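Review: Flostis bench arm with the Cendetti finger kit

Score: 6 out of 10

The box says the Flostis will "take over the small stuff." I run a repair bench that does gearboxes for power tools and a few camera sliders, so small stuff is most of my day, and I was ready to dislike this thing before I had the lid off. After a month and a half with it I dislike it less than I planned to. I still wouldn't buy it at full price.

What you get is a desktop arm, a power brick, a controller the size of a paperback and a license for the teaching software. The gripper fingers are sold separately as the Cendetti kit, and I think that should be printed a lot larger on the product page than it is. The arm without fingers is a lamp that doesn't light up. Margaux Fleury at Macapagal, where I ordered mine, warned me on the phone, so credit to her, but I shouldn't need a phone call to find out.

Setup took me most of a Monday. The arm bolts down with four screws and that part is fine. The software wanted an account, then an update, then the same update again. Calibration asks you to touch the fingertips to a printed sheet at several points, and if your bench isn't dead flat it fails without telling you which point it didn't like. Mine isn't dead flat. I shimmed it with a business card and it passed.

The teaching part works the way the videos show. You guide the arm through the job by hand, it records the moves along with the view from the wrist camera, and then you repeat yourself until it has enough to go on. The manual suggests 100 demonstrations for a simple pick. I gave it 100 for picking up a small spur gear and putting it in a tray, which is a long afternoon of moving one gear, and you will question your choices.
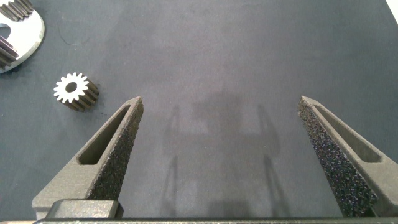

Ingegerd Vik

The wrist view is the best thing in the package. You see both fingertips and the part you're going for, and with a dark mat underneath, a bright gear face stands out well. The light over my bench puts the gripper's own shadow on the mat, though, and the software never mentions lighting during setup. I moved my lamp twice and taught the job over again both times. If you buy one, fix your lamp in place first.

Now the fingers. They have the rough, powdery look of a 3D-printed part, with a long slot down each one and a strip of black foam on the inside edge. For the price of the kit I expected something that looked more like a tool. They do hold their shape, and the narrow tips get in close where a blunt jaw would bump into the next part. The foam is what bothers me. It grips nicely on clean metal. I work with greased gears, and foam and grease are a bad match, so I now degrease everything before the arm sees it. That's time I wasn't spending before. Replacement pads come only as part of a new pair of fingers, as far as I can find. Folke Sandberg in Flostis support told me loose pads are "being looked at," and I'll believe that when I can put some in a cart.

Results, then. I ran 300 picks over several evenings with clean gears laid out on the mat. It dropped or missed 42 of them. Most of the misses were gears lying close to a bigger shiny part, where it seemed to lose track of what it was going for. Gears out in the open were much better. So if your bench is tidy and your parts are spaced apart, you'll do better than I did. My bench is a repair bench and I don't see that happening.

Speed is slow. I can clear a tray by hand while the arm is still thinking over its third gear. The sales line is that you walk away and let it work, and I did try that, but there's no alert when it drops a part. It carries on and sets down nothing, very gently, in the right place.

I should say what I liked. It's quiet enough to run while I'm on the phone. It stops the moment you push against it – I pushed against it a lot. The controller hasn't crashed since the second update. And a friend of mine, Elsa Strömberg, who has the older Clandwood arm, came by to try it and thought the teaching was far easier than on hers. She also thought the Clandwood fingers were better, and having handled both I agree.

Who is it for? Somebody sorting the same clean part all day, with steady light and some patience. A school shop, maybe. For mixed repair work I'd wait for a version with pads you can swap and some kind of alarm for a dropped part.

Pros: good wrist view, easy to teach, quiet, stops safely
Cons: fingers cost extra, foam hates grease, fussy about light, slow, no drop alert

I bought the arm and the kit with my own money. Mine is staying on the bench until May, when the return window closes, and I haven't thrown out the box.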